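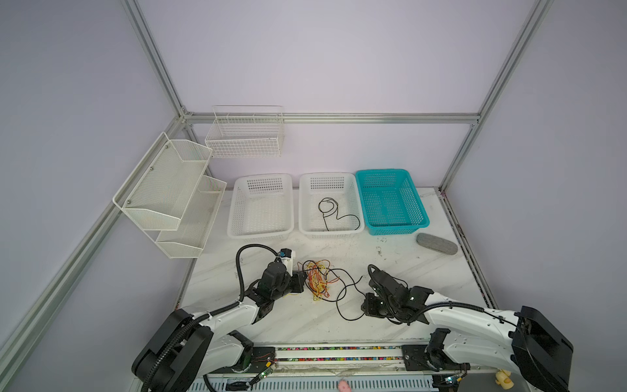
双臂线缆分拣平台夹爪堵转故障的分析与处理

课程项目报告
Unirberg 机器人实践课程 第二小组
2025年5月

一、项目背景

本项目的任务是让两台小型机械臂在桌面上把混在一起的线缆分开,并按类别放进塑料筐。项目代号为 Clinen。两台机械臂的底座装在同一条直线导轨上,左臂的夹爪上方有一个摄像模块,工作区由铝型材框架和浅色侧板围住。控制程序在上一届小组的代码基础上修改,主要改动是抓取点的选择和两臂之间的避让。

线缆属于柔性物体,位置和形状在抓取过程中一直在变。我们在开题时把难点估计在识别上,对夹爪和驱动部分没有安排专门的测试,后来的故障出在这一部分。

二、故障经过

故障发生在第396次抓取。当时左臂负责从线团中抽出一根细线,右臂压住黑色线缆的一端。左臂夹住细线后开始抬升,线团没有散开,整团被带离桌面,另一头仍与黑色线缆缠在一起。程序判断抓取成功,继续执行抬升和平移。

随后左夹爪的舵机进入堵转状态。夹爪目标位置为全闭合,实际被线结撑住,到不了位,控制器便持续输出最大力矩。值守的同学闻到焦味后按下急停。从堵转开始到断电,日志记录的时间为32秒。

断电后检查结果如下:
左夹爪舵机外壳发烫,冷却后重新上电无响应,返回错误码。
一根细线的绝缘层被夹破,露出铜芯。
右臂没有损坏,但关节零位有偏移,需要重新标定。
导轨和底座固定螺钉未见松动。

没有人员受伤。但露铜的线当时离控制电路板不远,如果线的另一端带电,后果会更严重。按实验室规定,桌上的线缆不得连接任何电源,这一条当天是遵守了的。

三、原因分析

我们先怀疑舵机本身老化。把同一批次的备用舵机换上,在夹爪之间垫一块硬橡胶,让它保持闭合指令,温度同样很快上升,所以排除了单个舵机的问题。

之后逐条查看日志。控制程序使用 Event 消息在各模块之间传递状态,日志中共有851条消息与这次抓取有关。其中夹爪电流超限的消息在堵转后不久就发出来了,但主程序没有处理。查代码发现,电流超限消息的优先级与普通位置反馈相同,两者共用一个队列,队列满时丢弃最新的消息。抬升过程中位置反馈很密,超限消息大部分被丢掉,剩下的几条排在后面,读到时已经过期,被过滤函数直接跳过。

另外还有两个问题。

第一,抓取是否成功只看夹爪有没有完全闭合。没有完全闭合就认为夹到了东西,这个判断对硬物体够用,对线团不够用。夹到一根线和夹到一个线结,程序看来是一样的。

第二,舵机固件里的过载保护被关掉了。上一届的文档中写着,保护打开时夹爪经常中途松开,影响演示,于是改成了关闭。我们接手时看过这份文档,没有把它当作风险记下来。这是我们组的疏忽。

综合来看,线团缠绕是诱因,消息丢失和保护关闭是故障扩大的主要原因。

四、处理措施

1. 重新打开舵机的过载保护,堵转电流阈值定为600毫安,超过后夹爪先回退一小段,再停止。
2. 电流和温度消息改走单独的队列,不与位置反馈混用,也不允许丢弃。
3. 抬升前增加一次试拉。夹爪向上移动很小的距离,如果电流上升过快,就判定为缠绕,松开后换抓取点。
4. 两臂同时接触同一团线时,抬升速度减半。
5. 急停按钮原来在围栏后侧,伸手不方便,现移到操作者一侧。
6. 运行期间必须有一人值守,不得离开去做其他事情。原来的规定只写了“有人在场”。

夹爪的指垫也作了更换。原来的黑色夹板边缘较锐,我们用 Tuncer 的软质指垫贴在内侧,夹破绝缘层的情况有所减少,但摩擦力变大,松开时细线有时会粘在指垫上,要抖一下才掉。这个动作目前是写死在程序里的,不太好看,先这样用。

五、验证

修改后用同一组线缆重复测试,故意把细线和黑色线缆打结。过载保护多次触发,夹爪都能回退并停止,没有再出现持续堵转。试拉步骤会误判,把一些单根但较硬的线当成缠绕,结果是单次分拣耗时变长。

右臂重新标定后,放线位置与筐口基本对正,偶尔有线搭在筐沿上。这个现象在故障之前就有,与本次故障无关,未做进一步处理。

六、遗留问题

试拉阈值目前是手工调出来的,换一种线就要重调。计划在八月的下一阶段里,根据摄像模块看到的线径自动选择阈值。

舵机温度只能在通信正常时读取。通信中断时程序不知道温度,现在的做法是中断后直接停机。是否需要外加独立的温度开关,组内意见不一致,主要顾虑是夹爪附近走线空间不够,波纹管里已经很难再穿线。

损坏的舵机已拆下,连同当次日志一起交给实验室保存。被夹破的细线已报废。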